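How a Newspaper Story Gets Made

Have you ever wondered how a story gets from something that happened in your town all the way to the page you're reading? It takes a whole team, and every person on it has a different job. Let's follow one!

Say a family of otters moves into the river in Lillby. Somebody spots them and calls the Podonell, the local paper. The person who picks up the phone might be a reporter. Reporters are professional question-askers. They want to know who, what, when, where, why and how, and they write the answers down fast, sometimes in squiggles only they can read.

Rosalía Nieto has been a reporter for years, and she still carries two pencils in case one snaps. For the otter story she talked to a river scientist, a man who fishes by the bridge, and a girl who saw the otters on her way to school. Talking to people like this is called interviewing. If she uses their exact words, she puts quotation marks around them - no changing them to sound fancier!

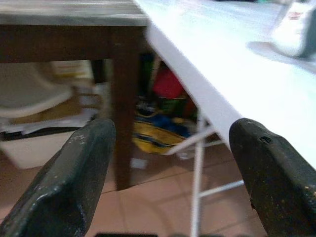

Next comes the writing. A news story usually starts with the most important part, and that first bit has a funny name: the lede (say "leed"). Smaller details go further down. Rosalía's editor gave her room for 700 words, and her first try was much too long, so out came the scissors. Well, the delete key.

An editor is the person who reads the story before you do. Bastien Carré edits the Podonell, and he loves asking "How do we know that?" Is it really a family of otters? Who counted them? If the answer isn't good enough, back goes the reporter to find out more. Then a copy editor hunts for spelling mistakes, missing commas and names that are a letter off.
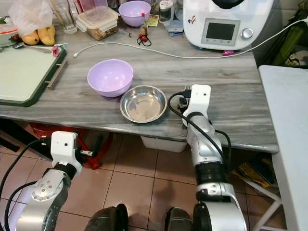
After that, a page designer fits everything together like a jigsaw puzzle: the words, the photos and the headline. A headline has to be short and true, and it should make you want to read on. Bastien tried a whole bunch before he picked "Otters Move In Under Fitzgerald Bridge."

Then the pages go to the printer. The presses start late at night, and they are LOUD. That night they printed 2,305 copies, all folded and bundled before breakfast. The story went up on the website too, where a reader wrote in with a correction - the bridge was built by a different Fitzgerald! Good papers fix their mistakes and tell everyone they did.

Want to try it? Find some news at home or at school, ask three people about it, and write your lede in 50 words or fewer.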